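衣服叠得好不好，先看下摆——和拉蒙德聊叠衣服

文／Samira Issa　2019年10月16日
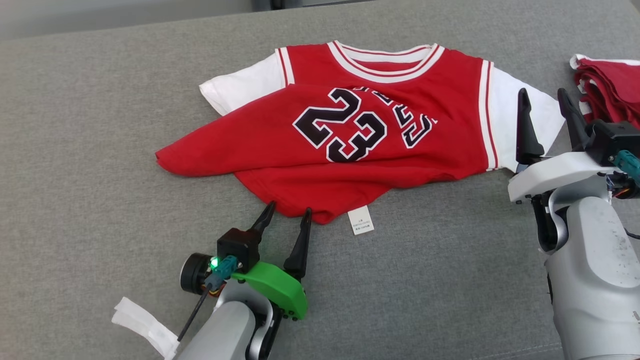 我去找Raymonde Poirier之前，一直觉得叠T恤没什么好聊的。对折，再对折，塞进抽屉，完事儿。结果那天下午我在她的工作间里坐了快三个小时，茶续了好几回，回家以后把自己衣柜最下面那个抽屉整个倒了出来。拉蒙德（她让我就这么叫她）做衣物整理做了很多年，现在给一家叫Lito的童装寄卖店管后仓，也在Momik的社区教室开课教人叠衣服。她一坐下就跟我讲球衣款的T恤，说这种衣服最能看出一个人叠衣服的习惯。就拿那件红白相间的来说吧，红色的背心式球衣样子，两边接着白袖子，领口一圈白底细红条，胸前一个大大的黑色“23”。袖子倒是伸得好好的，可下半截的红布斜着折过来，堆在身前，数字也跟着歪了，洗标从下摆那儿垂出来。“你看到歪的是数字，”她说，“可是毛病在下摆。下摆没理顺，上面再怎么抹都没用。”

我说我平时都是先抹胸口，手掌从中间往两边推。她笑得很大声，说十个学生里十个都这么干！

“大家都盯着图案看嘛，图案漂亮，眼睛就跟过去了。我上课第一件事，就是让他们别看图案，去找下摆的两个角。找到了，一手捏一个，往自己这边轻轻拉，再放下。很多褶子这一下就没了。”

我问她，轻轻是多轻？她想了想，起身从架子上抽了一件旧棉T恤给我，让我自己拉。我拉了，她说太重。我又拉，她说太轻。第三次她没说话，喝了口茶，我就当是及格了。

说到台面，她话就更多了。她不喜欢在光溜溜的桌子上叠，衣服会跑。“你刚把左边弄好，去弄右边，左边就溜走了。铺一块有点纹理的布，衣服就老实了。”她自己家里用的是一块旧毯子，四边都磨毛了，她女儿好几次要扔，都被她从垃圾袋里捡回来。布的颜色她也讲究，要素一点，灰的、米色的都行，这样衣服的边看得清楚。花桌布她是坚决不用的，说上面放件花衬衫，“找袖子像找人一样”。

然后就是那个洗标。我承认我从来没在意过它，扎得慌的时候就一剪子剪掉。拉蒙德听到这里直摇头，说洗标是她的路标。缝在哪里，衣服的前后左右就大致有数了，特别是一大筐衣服从烘干机里倒出来、里外翻得乱七八糟的时候。“先找标，再找领子。V领的好认，圆领的小孩衣服前后差不多，你不看标，叠了半天叠反了。”

我插嘴说，叠反了又怎么样呢，反正是要穿的。她瞪了我一眼，说你去跟寄卖店的客人讲讲看。

后仓的事是我最想听的，她也讲得最起劲。刚到Lito那年的七月，店里收了一大批换季衣服，1000件，全堆在后门口的塑料箱里，天又热，风扇还坏了。前任留下的办法是卷，把衣服都卷成筒，一筒一筒竖在箱子里。她卷了一个上午就不卷了。

“卷起来是省地方，我不反对，旅行的时候我也卷。可是带印花的，尤其是那种厚厚的数字、字母，卷紧了放久了，我总觉得不舒服。而且客人要看图案，你得一件一件打开，看完了又不会卷回去。”

所以她改成平叠，图案朝外。球衣款的就让号码落在最上面那一面，客人手指一拨就看到了。我请她慢慢讲一遍，她索性边做边讲，我在旁边拿笔记。

衣服正面朝下铺平，领口离自己远，下摆离自己近。（“小孩子学的时候老是搞反，没关系，转一下就好了。”）一边连袖子往中间折，折线大概在肩膀一半的地方，袖子再翻回来，别让它戳出去。另一边也一样。最后从下摆往上折，折两次，翻过来，号码就端端正正在面上了。大人的尺码她会多折一次，具体看抽屉多深。

“袖子颜色不一样的那种，比如红身子白袖子，要多看一眼，”她说，“白边露一条在外面，叠得再齐，看着也是歪的。藏干净。”

我照着做了一件，自我感觉相当良好。她拿起来，捏着一角晃了晃，衣服当场散成一团。她倒不是要气我，说好的叠法应该能拿起来走两步不散，我这件里面有空气，最后一折之前要用手掌压一下。我又做了一件，走了两步，没散！我高兴得差点拍照发给我妈。

她的课一期收的人不多，来的什么样的都有，有刚当爸爸的，有搬了新家嫌衣柜小的。一节课60分钟，她说再长手就没劲了，脑子也乱。有人问她要不要买叠衣板，她说买可以买，只是板子有板子的尺寸，家里从婴儿到爷爷的衣服，一块板子哪里够用。Osei牌的收纳盒她倒是夸了几句，主要是夸盒子不高，叠好的衣服立着放不会倒。

“那你自己家呢？”我忍不住问，“抽屉是不是整整齐齐的？”

她把茶杯放下，看着我，说她先生的那半边她早就不管了。“他有一件旧球衣，领子都松了，每次脱下来就往椅子上一扔，下摆卷着，一只袖子在里面。我头几年还叠，后来想想，椅子上就椅子上吧。”

临走的时候她送我到门口，又叫住我，问我家里洗完的衣服一般放多久才叠。我老实说，两天，有时候更久。她说那就别怪下摆不听话，烘好了趁软就叠，先叠T恤，袜子最后。袜子的事她说下回再讲，光是袜子她就能讲一个下午。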